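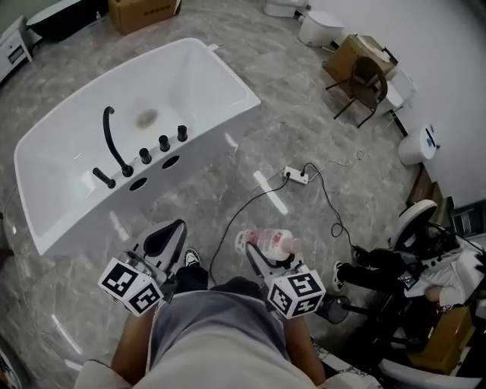

A bottle held in the right-hand gripper, beside a white freestanding bath in the showroom.

Trumura sells its hand-held gripper kit in pairs. The buyer gets two grippers, the printed marker cubes and the cables, and the price is the same whether the pair goes to a university or a shop fitter. Each set of jaws closes when the user squeezes, and what the hands do is recorded so that a robot arm can be taught the same job later.

We tried the kit among the baths and toilets at Sellelstead in October 2020. Over 2 days we logged 914 recordings and threw out 53 of them, mostly for a marker that had been turned away for too long. Setting up on the first morning took 116 minutes. The manual says half an hour. 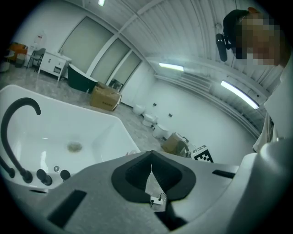

The V-shaped jaw pad, with the bath and its black tap to the left.

The grip is good and the trigger is light. Weight is the main complaint, and wrists were sore by mid-afternoon. The rival Flustelix set is easier to carry but has no spare pads in the box. Trumura includes a set, and changing them needs one small screwdriver.

Cables are the other weak point. A version without them is due in February.
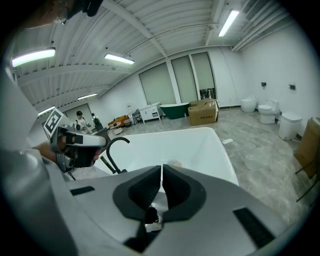

Czesław Kaczmarczyk thinks the wait is worth it. He used the older Rastogi kit for a year and said he would put up with sore wrists, but he would not buy another tool that had to stay near a socket.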